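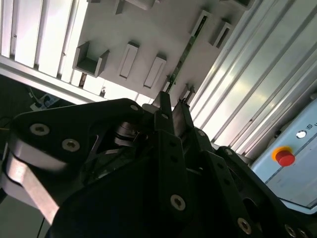

4. Evaluation of the Wistent Gripper Kit

4.1 What comes in the kit

The Wistent kit is sold by Multurex as a bolt-on two-finger hand for small arms, with a wrist camera, a mounting plate, a fastener pack and a license for the grasp software. We bought it at list price and got no support beyond what any buyer gets. Assembly took one person most of an afternoon. The printed guide covers the finger bars well and the camera bracket badly; the cable routing page is for an older revision and shows a clip that was not in our box.

The drive side is stiff once the hex-socket screws are torqued down. Before that it is not. Two of our early runs had to be thrown out after the mounting plate worked itself a little loose, and the calibration drifted with it. Thread locker is not supplied. Should be.

4.2 Cell and task

All runs were done in the Fedik cell, same as Section 3. The task is insertion and removal at the wall panel: the arm comes in, brings the fingers to a holder, places or pulls a test blank, backs off. Holders differ in shape and in the angle they are set at, so the wrist has to tilt a lot more than in a tabletop pick. Figure 4 gives the view from the wrist camera with the fingers up toward the panel.

Figure 4. Wrist camera view in the Fedik cell. The two fingers point up toward the white panel with its holders; the green circuit-board strip crosses the panel at a diagonal. Emergency stop at right.

Each holder type got 28 attempts with the Wistent hand and 28 with the Hennessy hand, which is the one we had been using and serves as baseline. Order was shuffled. Lighting was left alone between blocks. An attempt counts as a success if the blank is seated (or fully out) and the arm gets back to its start pose without a protective stop.

4.3 Results

On the open U-shaped bracket there is little to report. Both hands do it nearly every time and the misses look like plain localization error. On the straight slotted holders the Wistent hand is better, mostly becuase the fingers are slender and can get in next to a neighboring fixture without touching it. The Hennessy fingers are wider and clipped the neighbor in 10 attempts, each one logged as a failure.

Angled holders go the other way. Here the Wistent hand failed 16 times, against two for Hennessy. We went through the logs and nearly all of these happen in the last bit of travel, after a good approach. The fingers flex sideways under load, the blank rotates in the grip, and the software keeps pushing since it has no force limit a user can set. Slowing the approach helped somewhat but the vendor software only offers three speed presets, and the slowest one roughly doubles cycle time.

4.4 The camera

A word on visibility, as it matters for anyone training on this data. The hand takes up a large share of the wrist image. With the bracket at its stock setting the plate and finger bars cover the lower two-thirds or so, and the panel only shows in the part above. For approach this is fine. For the final insertion it is not great, the slot can drop behind a finger just when the policy needs it. The bracket can be re-angled but then the supplied calibration file no longer applies, and redoing it by hand is slow. We kept the stock setting for all reported runs so that the numbers match what a buyer would see out of the box.

White fixtures on a white panel are also a hard case for the bundled detector. It was tuned, going by the manual, on colored parts. Confidence scores sat low through the whole test and we ended up lowering the threshold for both hands. The bright reflections off the bare aluminum extrusion gave false hits now and then; a mask over that region took care of most of them.

4.5 Would we buy it again

For straight insertions in tight quarters, yes. For anything at an angle, not untill there is a stiffer finger or a force limit. Multurex lists a stiffer bar as an add-on but it was out of stock for the whole test period, so no results for it here. Wear on the finger faces was not measured. Cost comparison is in Section 5, along with the spare parts we went through.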